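Speaker notes – Storage and work surfaces in shared rooms
Ieuan Mostyn, October 3, 2022
Running time: 40 minutes, questions included

Slide 1. Opening
Give the title, thank Filipa Azevedo for the slot, go straight on. The talk covers one question: where things go when a room has to serve as both a work room and a clothes store. Kitchens are out of scope. Natália Mota covers those in the next session.

Slide 2. The survey
217 rooms, all in rented housing managed by Kestero. Each room was recorded on one sheet, with no follow-up visit. State the limit plainly: the sheets show where items were on the day and say nothing about how long they had been there. Glória Esteves did the coding and will take questions on the categories.

Slide 3. Terms
Surface – anything flat at working height.
Underspace – the volume below a surface, down to the floor.
Divider – any upright element that separates one zone from the next. Panels, posts and cabinet sides all count.
Do not read the definitions out. Leave them up long enough to be copied down.

Slide 4. Surface and underspace together
Start at the counter. The black tangle on top, with thin cables running off to the right, was coded as "small equipment, unsorted". Below the counter edge is the clothing heap, with the bright red garment as the easiest reference point. Two categories of item share one footprint, one above the other. The tall white panel is the divider. Ask the room to note the horizontal seam, then move on.

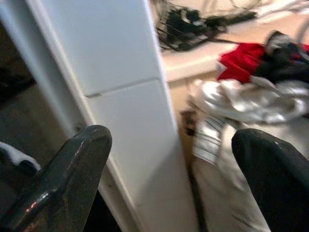

Slide 5. Why the underspace fills first
Three points, one minute each.
An open underspace has no door and no lid, so putting something there takes a single movement.
Fabric tolerates being heaped. Equipment with cables does not, and tends to stay on top.
A divider gives a heap something to stop against. Nafula Waweru disagrees with this one – say so, and point to her paper in the Skata proceedings.

Slide 6. Recommendations
Fit one open bin per underspace, 40 cm deep. Lids were left off in the Vilela trial and the bins stayed in use through December.
Give cables a fixed tray at the back of the surface.
Leave the divider alone unless it blocks reach from the side.
If asked about cost, refer to the Tellosia price sheet in the handout, page 2. Do not quote figures from memory.

Slide 7. Questions
Repeat each question into the microphone. 100 handouts are on the table by the door.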